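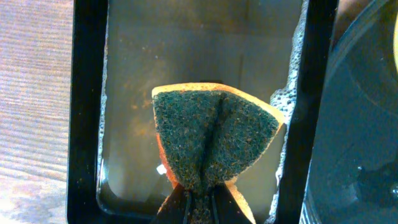

4. Cleaning the Kutmont before its first use

I do this part the night before, so the pan has time to dry. You'll need a sponge with a green scouring side, dish soap and an old towel.

1. Scrub the inside of the pan with the green side. New cast iron ships with a waxy coat, and it takes more elbow grease than you'd think (mine took two rounds!).

2. Rinse with hot water and towel it off right away, handle too.

3. Set it on a low burner for 7 minutes. Don't walk off and start a phone call like I did.

4. Rub in a little oil with a paper towel, then wipe it back until the iron looks nearly dry.

5. Bake it upside down at 200 degrees for 35 minutes, and let it cool in the oven with the door shut.

Note: that's Celsius. My friend Oona Tuominen wrote to ask, and she's right, I should have said so in the October version.

Caution: keep the green side away from the pan once it's seasoned. From then on I use the soft side, or a stiff brush for stuck-on egg. And please, never the scouring side on the Gullent lid. The enamel scratches, and I have the lid to prove it.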